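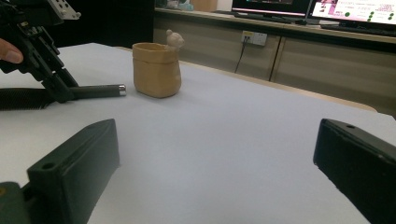
Clay pot with the small figurine head on its rim, beyond the green fingers, second gripper at upper left

Plavemero Help > Perception > Tracking and pose

Second gripper in view pulls my pose estimate sideways

Asked Sunday, February 5, 2023
Tags: hand-held gripper, visual odometry, masking, two-handed

Hello all, and thank you in advance for reading, I know this is a long one. I've been using Plavemero for single-gripper recordings since November and have been very happy with it. Now I'm moving to two hand-held grippers, one per hand, each with its own camera, and I've hit something I can't sort out.

The frame I've attached is from the right-hand camera. My own green fingers are covered by the static mask, as they should be, and that part works nicely. The trouble is the other gripper. When it reaches in near the pot, the tracker happily picks up corners on it (that plate with all the round holes must look like a feast to a corner detector) and then treats them as part of the room. My trajectory drifts towards whichever way the left hand is going. In the worst recording the end point was 29 mm away from where I had set the gripper down, and the same motion done one-handed closes to within 4 mm.

The table is very plain and pale, so I imagine there isn't much for it to hold on to down there. Most of the good points seem to be on the cabinet behind, round the wall sockets and the monitors.

Things I have tried so far:
- raising the outlier threshold, which made it lose tracking altogether
- painting a bigger static mask over the upper left, which helps until the left hand goes somewhere else
- running both streams through Flidatbridge first so the timestamps agree. They do agree, so I don't think it is timing.

Is there a proper way of telling it "that thing is moving, please ignore it"? I'd prefer not to retrain anything if I can help it. The recordings will be used for training a placing policy, so I do need the poses to be decent.

3 comments

Which map mode are you in?

Asker: Local. I've never touched it, so whatever the default is.

Worth putting the version in the question too, it changed at some point.

Answer 1 (accepted)

What a nice clear write-up, thank you, and yes, you have found the right culprit. A static mask is only meant for things that are bolted to the camera. Anything that moves about in view needs a mask that moves with it, and with two grippers you already have nearly everything you need, as the second one is being tracked as well.

The way I do it, and I've done it for quite a lot of two-handed work by now, goes like this:

1. Build the map first, from a slow sweep of the workspace with only one gripper in your hand and the other one put well away. Take your time over the cabinet and the sockets, they are lovely fixed features. I'd leave the monitors switched off for this, or mask them, because anything that scrolls or redraws will give you points that wander.

2. Switch from local mode to shared map, and have both grippers localise against that saved map. No new points get added during the recording, so the left gripper can't sneak its way into the map.

3. Turn on the projected mask. It takes the left gripper's pose, projects a simple box model into the right camera's view and throws away any features inside it. Do the same the other way round. Make the box a bit generous so that it covers your fingers and hand too, and don't forget the hose on the table if it shifts when you move. The box model won't know about that, so give it a small mask of its own.

4. Run it through twice. The first pass gives rough poses, the second uses them for the masks. I've never seen a third pass change anything worth having.

Step 2 on its own will probably get you most of the way, so try that before you spend an evening measuring boxes! Do check that you have enough points left once everything is masked. If I fall under 123 in a view for more than a moment I start to see jitter. That number is from my own room and my own lenses, so please treat it as a place to start.

If the plain table is still hurting you, stick a couple of printed markers near the edges of it. They don't have to be pretty, they just have to stay put.

Answer 2

Had the same thing, gave up and moved to Zernau. It does moving object removal for you. Slower though, almost 2 hours for a morning's recordings on my machine, and it once decided the table was the moving object. Might be better now.

Answer 3

Only a small addition to the accepted answer, which is very good. There's a script in the Gunawardena tools folder that fits the box for you from a short clip of the gripper turning slowly in front of a plain background. Saves measuring it by hand. You do have to tell it which end the fingers are, otherwise it fits the box backwards and you mask off a nice empty bit of air, and then wonder for a whole afternoon why nothing has improved.

I'd also keep the pot and anything else you pick up out of the map-building sweep. One small object won't wreck it, but once it has been carried somewhere else the map still expects to find it in the old place.

Comment from asker: Thank you both so much. Shared map alone has brought the bad recording down a great deal, and I'm going to try the box script next. Does the order of the two streams matter for the second pass?

Comment: No, either way round is fine, as long as both first passes have finished.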